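Manipulation Learning Group: First Demonstration Set Nears Completion
Posted September 6, 2022

The Manipulation Learning Group at Istell is pleased to report that the first collection period of the Ula project is close to its target. As of this week the group has recorded 749 accepted demonstrations of pick-and-place and insertion tasks at the Horrocks Building. Each one is a full recording of an operator guiding the arm through a single task, from the first approach to the release of the part. Together they will form the training set for the learning system that the group intends to test in December.

Work during the summer centered on grasping. Operators were asked to pick up simple colored shapes from many starting positions, including some that a person would consider awkward. A bar that lies flat along a wall calls for a different approach than one in open space, and the system can learn the difference only if both appear in the recordings.
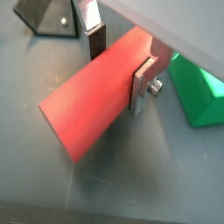
Early in the project the group kept only the cleanest recordings. That practice ended in July. Demonstrations in which the operator hesitates, backs away and tries again are now accepted, provided the task is finished and the correction is deliberate. Recordings with a dropped part are stored separately and marked as such. Of the attempts made in the first month, 108 were set aside under the old rule, and most of these have now been reviewed and returned to the main set.

The project has also settled on a standard session plan. An operator works for no more than two hours at the station and changes tasks at the halfway point. Before each session the cameras are checked against a reference view, and the starting layout is drawn from a printed list. Operators may not rearrange the parts to suit themselves - a rule that was unpopular at first and has done more for the variety of the set than any other. 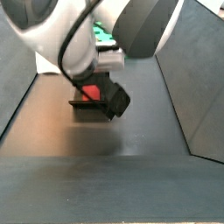
Labeling follows within two working days. Every recording receives a short written instruction in plain English, such as "put the red cylinder in the dark holder," along with the start and end times of the grasp. Two people label each recording without consulting each other, and a third settles any disagreement. Color names have caused the most trouble. The group has agreed to use a short list of common words and to leave finer shades out of the instructions entirely.

Insertion is the second family of tasks and the slower of the two. The part must be brought in at a workable angle, and a small error in the grasp can spoil the placement several seconds later. For this reason the group has set a goal of 300 insertion recordings, to be collected by at least five different operators so that no one person's habits dominate.
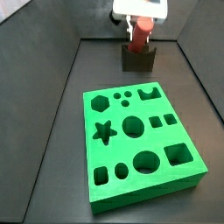 Lowering a red cylinder into its holder at the Ula station, Horrocks Building.

Renata Daza, who coordinates collection for the project, reports that operators improve quickly in their first week and then level off. She has asked that recordings from new operators be kept in the set and tagged by experience, so that the effect on training can be measured. A first comparison will be made once the insertion goal is met.

A second station is planned at the Fliststead site. It will use the same task list and the same labeling guide, and is expected to add roughly 600 recordings by the end of the year. Staff at either location who wish to train as operators should speak with their supervisor before contacting the project office. Training takes one morning, and no background in robotics is required.

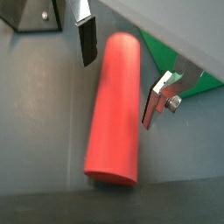 One reader of our last issue wrote to ask whether so many recordings of the same few tasks could really be useful, and suggested that time would be better spent on a wider range of objects. The group's reply is that both are needed. Small changes in position and approach are what the present set is meant to capture, and new objects will be introduced in the next collection period. Suggestions for suitable parts may be left at the project office in the Horrocks Building.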